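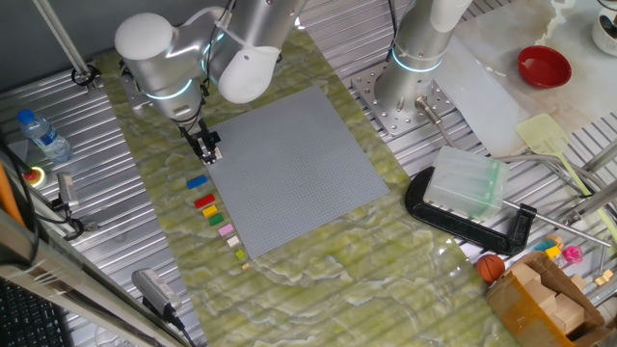

3.2 Materials and starting layout

Home | Issues | Articles | Authors | Contact
Reading time: 2 minutes

Figure 2. Starting layout for the ordering task, with eight bricks set out along the left side of a large grey baseplate.

The ordering task used ordinary LEGO bricks and a single flat baseplate. Bricks were chosen in preference to printed tiles or wooden blocks for the reason given by Rutherford in the Tamine report: they hold their place once pressed down, so that a finished arrangement can be measured later without loss. The grid of studs also gives every position on the plate a row and a column, and a layout can be written down in full as a short list of numbers.

In the layout shown in Figure 2 the bricks run in a slanting column down the left of the plate, and their size falls towards the lower end. The order of colour is blue, red, yellow, green, pink, cream-white, lime green and tan. The blue and red bricks are rectangular, and the tan brick is very small. Colour and size were therefore linked in this layout. A reader who wishes to separate the two should consult the Pirihi series, in which the colours were shuffled between sizes.

The plate itself was left bare at the start and stood at a slight angle to the observer. No attempt was made to square it to the table. Early trials had suggested that a squared plate invites arrangements that follow its edges, and we wished to see how far the bricks would be lined up with one another when the edges gave less help.

The plate lay on a green marble-patterned surface with cream and white veining, which in turn rested on a ridged aluminium table. Tichý has questioned the use of a patterned ground, on the view that veining may draw the eye away from the smaller bricks. We accept the point in part. The pale bricks are the ones most likely to be affected, and their placing times are reported separately in Section 4. The grey of the plate was kept the same for all layouts.

Across the full study 802 arrangements were recorded. Of these, 428 began from a column graded by size and are treated here. An arrangement was taken as complete when every brick was on the plate and pressed flat; 422 of the 428 met this rule, and the remaining six were set aside before scoring. Each was scored for order, spacing and straightness by two readers working apart – differences were settled by a third reading, and the original scores were kept on file at Gistport.

Spacing was measured in whole studs between facing edges. Where a brick had been turned, the shorter gap was used.

Related articles
Sorting by size and by colour: the Pirihi series
Patterned grounds and small objects: a reply to Tichý
The Mukico scale for straightness in table-top layouts
L. Rutherford: Notes on the Tamine report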